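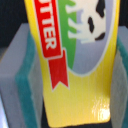 Visit report: gripper comparison day at Tirketti, 27 February 2023

Three of us went over from Jitside to see the gripper trials at Tirketti. We had been offered a place in January, when the first round was being planned, but we had no cell of our own running then and there seemed little point. We now have an arm on order and have to decide what goes on the end of it, so this report is mostly about fingers and pads, with a few notes on cameras and controllers.

Getting there

The test hall is on the Vunby estate, behind the bus depot. Follow the signs for goods in, as the front entrance is for the offices and the bell there was not answered. Parking is free but the bays are narrow. We signed in, were given safety shoes where needed and had a short talk on the stop buttons. Each bench has one, and visitors are expected to use it if they see something going wrong.

The hall is one long room with the benches down the window side. The blinds stay down on bright days so that the light doesn't shift between runs. It was noisier than we expected, mainly from a compressor serving the suction bench at the far end.

What was being compared

Tirketti does not make grippers. It tests them for firms that want to buy, and charges by the day. The work we saw was for a household handling project called Yilma, which needs one gripper to deal with ordinary kitchen and table items without changing tools. The shortlist had come down to a two-finger parallel gripper with padded fingers, the same gripper with bare fingers, and a suction cup on a short extension.

The objects were shop-bought or from a kitchen cupboard: a carton of butter, cutlery, plates, pots. The staff said they had started out with machined test blocks and given them up, as every gripper did well on the blocks and the results told the customer nothing.

The log for the padded fingers stood at 300 grasps when we arrived. Of those, 237 had been done on flat cartons of one sort or another and the rest on cutlery and crockery. We were given a copy of the sheet without the customer's notes column, so we can't say how they are weighting the results.

Padded fingers

A foam pad is a simple thing and I had not given it much thought before the visit. The pads are glued to the inner faces of the fingers and changed when they start to go hard or lose their grip. The operator keeps a tray of them ready cut. Changing a pair takes a few minutes, most of it spent getting the old glue off.

The main benefit is with cartons. A light cardboard box with a glossy face will slide between bare fingers unless you squeeze it, and if you squeeze it the sides bow in. With foam the force can be set low and the box still holds. A box gripped a bit crooked also stays crooked, where on bare fingers it tends to swing round to hang straight. Whether that matters depends on what you do next. For setting a packet down flat it is a small nuisance, as the controller thinks the box is square in the fingers when it is a few degrees out.

The drawback is thin things. A knife handle is fine. A fork lying flat on a cloth is more awkward, as the pad reaches the table before the finger has got properly round the handle, and then it drags. The operator's way round this is to come down slightly to one side and close on the move. It works on a hard surface and less well on fabric, which bunches.

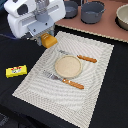 Table settings are used a good deal in the Yilma tests for that reason. A plate, a knife and a fork on a mat give you three different heights and three different grasp widths within reach of each other, and a mistake on one usually disturbs the others. The rule on this bench is that if anything other than the target is moved, the run is marked as a fail even if the target ends up where it should. We thought that strict to begin with and came round to it by lunch.

Mats are harder than bare tabletops. A woven mat has an edge that a finger can catch, and its ribbed pattern upsets some depth cameras. Dark cloth is a separate problem, as the depth reading gets patchy and the table can seem to have holes in it. The team deals with this by fitting a flat plane to the table at the start of the day and ignoring depth values below it. They redo the fit if anybody leans on the bench.

Bare fingers and suction

We saw less of these. The bare fingers were quicker to close on cutlery and gave cleaner contact with the handles. On cartons they were clearly worse, and the used cartons kept in the bin under the bench had dents to show for it. Plates were a draw. Either version can take a shallow plate by the rim if the approach is steep enough, and neither can do it if the rim is too close to the table.

The suction cup was the fastest of the lot on smooth flat boxes and no use at all on forks. It also needs air, which means a hose along the arm and the compressor. For a kitchen or a care home that rules it out in our view, though for a warehouse it would be the first thing to try. One of our party disagreed and thinks a small electric pump would do. We didn't see one, so that stays open.

Cameras

The setup uses a fixed camera looking over the table and a small one down at the wrist. The fixed camera does the finding. The wrist camera is there for the last stretch of the approach and to check the grasp afterwards.

I asked about mounting, as we have had trouble with that ourselves. They have the wrist camera close in, so that both fingers are always in view. You lose some of the table but you can see from the picture whether the pads are in contact on both sides, and whether the object has slipped or turned. A bulky object hides nearly everything else once it is held, so the fixed camera has to take over again for placing. The switch between the two was the least smooth part of the whole demonstration, with a visible pause each time.

The printing on packets turned out to be useful here. Large lettering and strong colours give the software something to follow, and it can work out the tilt of a packet from them even when half the face is out of view. Plain white boxes are harder. Shiny coatings give glare under the ceiling lights, and for the worst packets they turn off the row of lights directly over the bench.
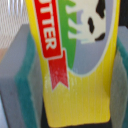

How hard does the gripper need to squeeze a carton like this?
Less than most people set it to. The practice at Tirketti is to start at the lowest force the controller will accept, lift, hold, and go up one step at a time until the box no longer creeps. They then add one more step as a margin and leave it there. With foam pads fitted, the butter carton is held near the bottom of the range. With bare fingers the same carton needs several steps more, and that is where the sides begin to give. The setting has to be checked again whenever the pads are changed.

Controllers

Two were on show. The one supplied with the arm is easy to teach by hand and has a decent screen, but it only lets you set the grip force in coarse steps. The other is a separate box that talks to the gripper directly and gives finer control, at the cost of a second program to look after. The operators prefer the separate box. They also admitted that it had dropped its connection twice that morning, and it did so once more while we were there. Restarting it meant homing the gripper, so anything in the fingers had to be taken out by hand first.

We asked to try both and were given a turn each. Without training, I managed a carton pick on the supplied controller at the second go. On the separate box I needed help with the menus.

Costs and wear

Prices were given to us in confidence for the grippers, so they are left out here. Pads are cheap enough not to matter. A pair lasted 527 grasps in the longest run they have on record, though they change them well before that now, having found that the force settings drift as the foam gets older. The bare fingers show hardly any wear.

What we should do

My suggestion is that we order the parallel gripper with both sets of fingers and begin with the padded ones, as packets will be most of our work. We should buy sheet foam and cut our own pads. The wrist camera should be mounted close, with both fingers in view, and we should allow more time than planned for the handover between cameras.

I would hold off on the separate controller until the connection fault has been dealt with. Tirketti has promised to let us know.

Still to find out:
Whether the glue for the pads is safe to use near food packaging.
Whether the bare fingers can be swapped without recalibrating the wrist camera.
How the padded fingers cope with chilled cartons that have condensation on them. This was not part of the tests.

There is a further open day once the Yilma work is finished. Places are limited to 9 visitors and we have asked for two.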